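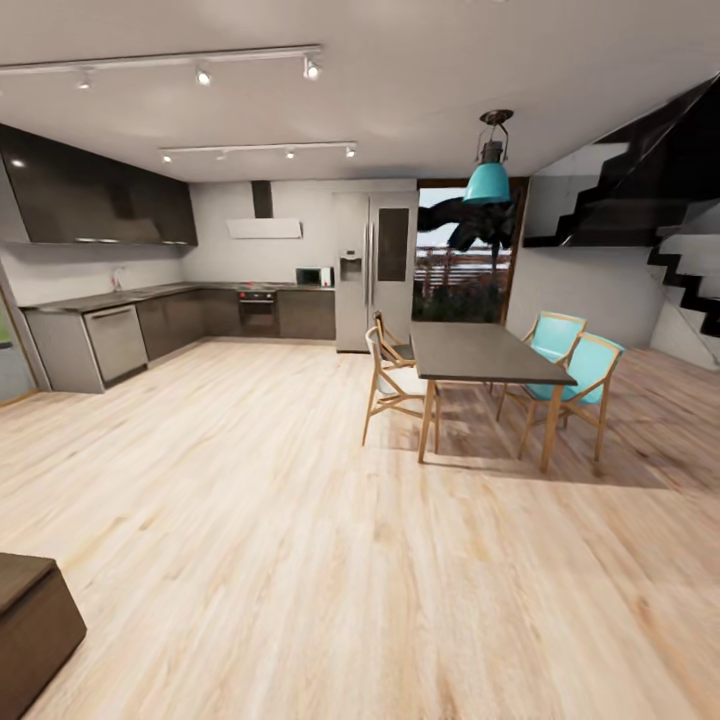 Section 4. Setting up sign-in and your first idea board

Welcome back! If you have worked through the earlier sections, you already have Drenda installed and your company's workspace has a name. In this section we will connect Drenda to your company sign-in, so that your coworkers can use the same ID and password they use for everything else, and then we will open the first board where people can post and vote on ideas. Set aside a quiet stretch of the morning if you can, and keep a cup of something nearby.

Before you begin

You will need an administrator account in Drenda and the help of whoever looks after sign-in at your company (if that is you, so much the better). You will also need the settings file from your identity provider. It usually ends in .xml, and your sign-in person will know where to find it.

Connecting your company sign-in

1. Log in with your administrator account and open Workspace, then Access.

2. Choose Add a sign-in source. Give it a name people will recognize. It shows up on the login button, so "Peñalver staff" is much friendlier than "SSO-PROD-2"!

3. Upload the settings file. Drenda reads the address and the certificate from it and fills in the form for you. Take a moment to look over what it filled in, and check that the address belongs to your company.

4. Copy the reply address shown at the bottom of the page and send it to your sign-in person, who will need to paste it in on their side. Wait until they tell you it is saved.

5. Press Test. A new window opens and asks you to log in the usual company way. When it says "Connected," close that window and press Save.

Caution: Do not turn off password login until at least one administrator has signed in through the new source. If you lock yourself out, the support desk at Feltden can let you back in, but they have to confirm who you are first, and that can take up to 24 hours.

Note: If the test stops with error 234, the clock on your server and the clock at your identity provider disagree. Correct the server time and run the test again. There is no need to upload the file a second time.

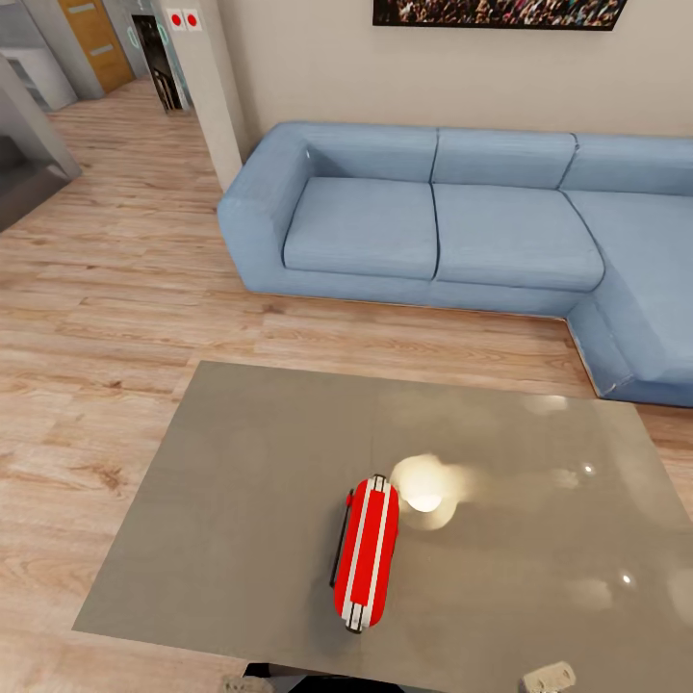
Living area with a light blue sectional sofa and a gray table.

Opening your first board

1. Go to Boards and choose New board. You can start from a blank one or from the Prurnmont layout, the one we suggest for a first try (it comes with a welcome message already written, and you can change every word of it).

2. Type a question at the top. Short questions get better answers. "How could we make the first week easier for new hires?" has worked very nicely for us.

3. Decide how many votes each person gets. The default is 4, and the most you can give is 20. Small teams tend to be happy with the default.

4. Under Who can see this, pick a group. Groups come across from your company sign-in the first time each person logs in, so a brand-new group may look empty for a day or so. Please don't worry if it does.

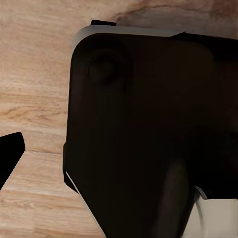
5. Set a closing date. You can move it later, but everyone who has voted will get an email each time you do, so try to settle on one and leave it be.

6. Press Publish. Drenda sends an invitation to the group you picked and puts the board on their home page.

Note: Votes stay hidden until the board closes. If you would like people to see the running totals, tick Show votes as they come in before you publish. Once the board is live, that box is grayed out.

Section written by Purificación Moya and checked by Raed Dabbas. Last changed 11/04/2020.

Next: Section 5. Reviewing ideas and choosing winners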